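Install the Pimell player on a tablet

Pimell 6 needs 375 MB of free storage. Back up your watchlist first.

1. Open Settings and allow installs from Kovbridge.

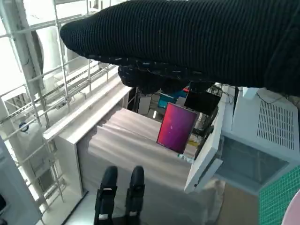 Can I keep the older version?
Only one version can be installed at a time.

2. Download the package and tap Install.
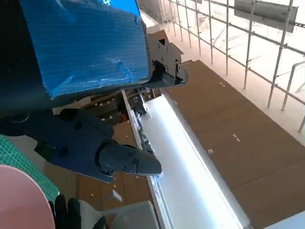

Blue ribbed film, dark bracket

3. Sign in and set the cache limit to 50 MB.
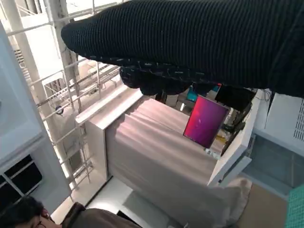
Tablet with a pink and purple screen

4. Select the Gratton server. If a stream stalls, clear the cache and restart the player. 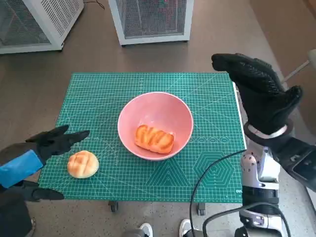 Bread roll in a pink bowl, bun on the mat

Updated 8 October 2026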